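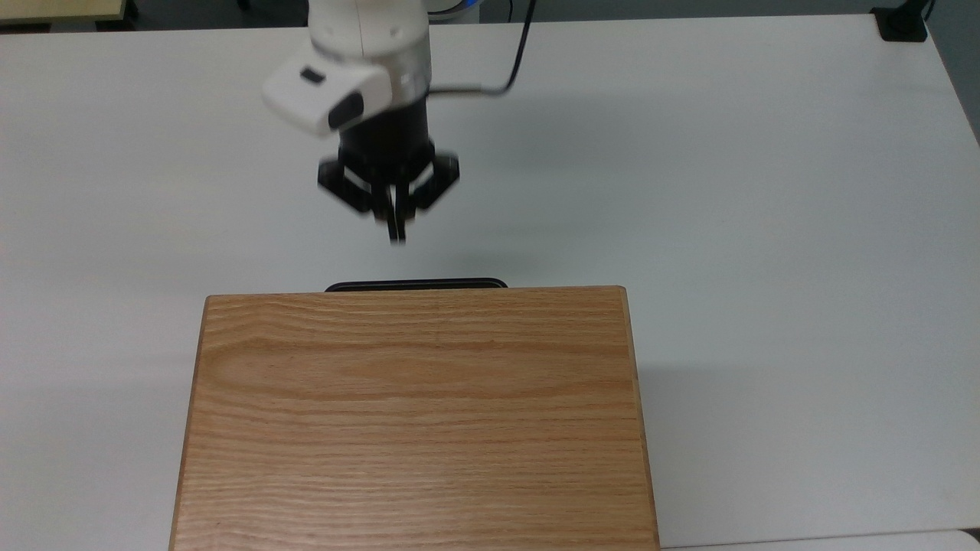 A white robotic arm with a black gripper over a white tabletop.

FOR RELEASE: FEBRUARY
Remlow evening classes are back, and we have 232 places to fill

Hello from Fistbridge! I'm Honeylyn Baluyot, I run the evening program at the Remlow Center, and I'm very happy to say that sign-up for spring classes opens this month. Last spring we had 27 classes on the schedule. This time there are 40, and yes, I did the timetable myself, on my kitchen floor, with sticky notes.

The big news is languages. Pui-shan Mak is teaching beginner Cantonese in the upstairs room, and Ottó Hajdu has finally agreed to do a full term of Hungarian cooking after two years of me asking (bring an apron and a container for leftovers). Bookkeeping for small shops is back too, and so is watercolor, which filled up so fast last year that we've split it into an early group and a late group.

We're also starting a repair night. You bring a lamp, a toaster or a coat with a bad zipper, and Kai-wen Chuang and his helpers show you how to take it apart and get it back together. I brought in my mother's radio for the trial run and we had it talking again by 9 p.m. – I may have cheered.

Money, then. Most classes cost the same as last year. Thanks to a gift from the Nunard Fund we can cover the full fee for anyone who needs it, and you don't have to fill out a long form. Just tick the box when you sign up.

"I came for one term of bookkeeping and stayed for three," says Hui-mei Mok, who owns a flower shop on Shih Street. "My accountant sends me thank-you cards now."

Printed schedules are at the front desk and the library, 400 of them, so grab one before they go. The desk is open until 8 p.m. during sign-up. Parking behind the building is free after 5, but please leave the spots by the ramp for people who need them.

Press contact: Honeylyn Baluyot, Remlow Center, Fistbridge. Reporters are welcome to sit in on a class – call the front desk first and ask for me.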